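Part-time matchday reporter, Trastness Town

Grondo is looking for a reporter to cover Trastness Town home and away for the coming season. We are a small sports website and email newsletter covering non-league football along the coast, and we have written about Trastness and their neighbours Ustthorpe Rovers since both were in the county league. Our current reporter is moving away at the end of July.

The job

You will go to every first-team league match and file a report of 400 words within an hour of the final whistle. You will also speak to the manager or a player afterwards and write a short preview before the next game. Cup ties are covered when we can agree it between us. There is a press seat at Trastness with a socket and a desk. At most away grounds you will be standing, and at Ustthorpe the signal behind the main stand is poor, so you may need to phone your copy in.

During the week there will be a little extra: transfers, injuries, rearranged fixtures, and the odd longer piece on the women's side or the under-18s. We expect this to come to 19 hours in a normal week and less when the weather puts games off.

What we need from you

Clean, accurate copy, on time. You should know the offside law as it stands now and be able to spell the visiting team's names from a handwritten teamsheet. A journalism qualification is useful but we will look at anyone who can show us 2 match reports, published or not. Supporters of either club may apply, provided it does not show in the writing.

You will need your own laptop and a way of getting to midweek away games. Mileage is paid. Trial matches are paid at the full rate.

Where you will work

Matchdays aside, you can work from home or use a desk at our office in Siriwan House, Trastness, which we share with other tenants. Parking is at the rear. The kitchen is on the first floor.
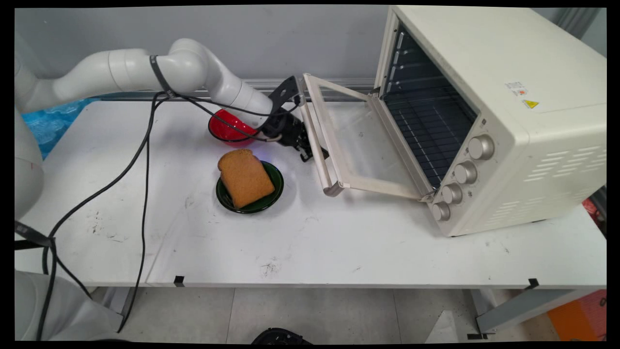
Siriwan House: robot arm and red bowl on a white worktable.

Pay and terms

The post is paid monthly on a fixed contract from August to the last game of the season, play-offs included. Holiday is taken in the close season or by arrangement. You will report to the editor.

How to apply

Send your reports and a short letter through the contact form on the Grondo site, with "Trastness reporter" in the subject line. Please tell us about any dates in August you cannot do. We will ask 4 people to cover a pre-season friendly each and will make a decision after the last of them. Everyone who applies will get a reply.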